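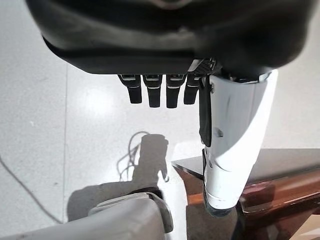
Robotic hand, black, fingers down

Irnus 663 Keypad Deadbolt review: a good lock with opinions

By Iraís Hinojosa
8 May 2024

I have been locked out of my own house by a great many things over the years, including a key, a second key, and a spouse. The Irnus 663 promised to retire the whole category for $116. It replaces the deadbolt you already have with a motorized one, puts a keypad on the outside and a fat plastic box on the inside, and lets you manage the lot from your phone. I've been living with it for 21 days and I mostly like it, in the way you can like a coworker who reminds everyone about the dishwasher.

The 663 sits in the middle of the Irnus range. The cheaper model has no app at all, and the one above adds a fingerprint reader and a price I'd want to discuss with someone first. For most front doors the middle one is the sensible place to start.

What's in the box

You get the keypad, the interior unit, the bolt, two mounting plates, four AA batteries, two physical keys, and a bag of screws in sizes that differ by an amount visible only to the manufacturer. The instructions are a folded sheet the size of a bath towel. One side is for installing the lock. The other side is the same thing in six languages and a warning about magnets.

The keypad feels solid. The buttons are real rubber buttons with a proper click, and they light up when you press your palm against them. I prefer this to the glass touchscreen kind, which my last lock had and which ignored gloves, rain and my mother. The interior unit is less handsome. It's a matte black slab with a thumb turn on the front, and it sticks out far enough from the door that I've hung a hat on it twice.

Installation

Irnus says fifteen minutes. It took me an hour and ten, including a trip to the garage for a chisel and a sit-down. If your existing deadbolt slides in and out smoothly you'll be much faster. Mine had been rubbing on the strike plate for years, which you can get away with when a human wrist is doing the turning. A small motor gives up, beeps three times, and sends you a notification about it.

So check the alignment first. Close the door without leaning on it, turn the bolt by hand, and if you feel any drag at all, fix that before you open the box. The sheet does mention this, on the magnets side.

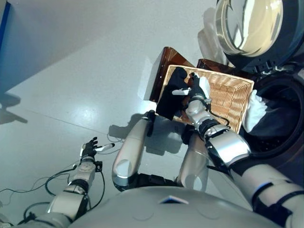

Silver-gray legs, black cables and a wicker basket

One more thing to watch is the cable that runs through the door between the keypad and the interior unit. It has to pass under the bolt, and there's a small channel for it in the mounting plate. I missed the channel the first time and pinched the cable, and the keypad lit up exactly one digit, a seven. Reseating it cured that.

The app

Setup wants an email address, a phone number, your location, permission to use Bluetooth, and a name for your home. I called mine Home. The app suggested I might like something more personal.

Past that, it's decent. The main screen shows whether the bolt is locked, and a big round button changes its mind. Access codes live on a second tab, and they can be permanent, one-time, or limited to certain hours. I gave our dog walker, Itzel, a code that works between noon and two, and it has behaved perfectly. I gave my neighbor Branislav a permanent one, and he has since used it to return a casserole dish while we were out. The log recorded the whole event to the second. The dish had been gone since November.

The log is the feature I'd miss most. Every lock and unlock is listed along with the code that did it, and you can switch on alerts for each person separately. Please don't switch them all on. My phone buzzed so often the first weekend that I put it in a drawer.

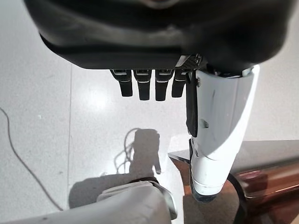
Auto-lock is on by default and set to thirty seconds. That is plenty of time if you are going out for good and nowhere near enough if you are bringing in groceries. I moved it to five minutes and peace returned. The odd part is that the timer starts when the bolt retracts, whatever the door is doing, and there's no door sensor in the box to tell it better. Leave the door standing open for five minutes and the bolt slides out into thin air, ready to whack the frame when you swing it shut. Irnus sells the sensor separately. I have a small dent where the sensor would have been useful.

Remote access also costs extra, in the form of a plug-in bridge. Without it, the app only talks to the lock when you're close enough for Bluetooth, at which point you could also just use the keypad. If the idea of checking your front door from an airport appeals to you, put the bridge in the cart at the start and consider the price again with it included.

Battery life and noise

The original batteries read 91 percent after three weeks, so I have no complaints yet. There's a low-battery chirp, plus a pair of contacts under the keypad where you can hold a 9-volt battery if the whole thing dies while you're on the wrong side of it. I tried this with the AAs taken out and it worked the first time. You also have the two keys, one of which is now under a pot at a location I won't be printing.

The motor is louder than I'd like. It makes a grinding whirr that carries upstairs, so anyone hoping to come home late without comment should look elsewhere. The confirmation beep can be turned off. The whirr can't.
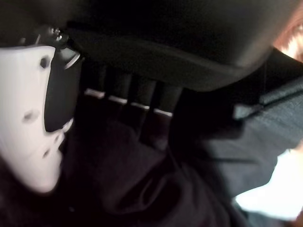

How it compares

I've also used the Waltholm slim deadbolt, which is quieter, prettier, and includes a door sensor. It costs a good deal more and has the glass keypad, so I went back to jabbing at it with a knuckle every winter morning. The Koyama retrofit model goes over your existing deadbolt from the inside and is the obvious pick for renters, but there's no keypad unless you buy one and stick it to the wall outside.

Pros

Real buttons that work with gloves on
Scheduled codes are easy to make and easy to delete
Readable log
Key and 9-volt backup

Cons

No door sensor included
Bridge sold separately
Noisy motor
Interior unit is the size of a sandwich

Verdict

Buy the 663 if you want a keypad lock for a door that's hung properly and you don't need to run it from another city. Add the sensor if you plan to use auto-lock. If you want the full remote setup, price the Waltholm alongside it, as the gap narrows once you've paid for the extras. I'm keeping mine on the front door. The back door still has a regular key, and I'll let you know when we find it.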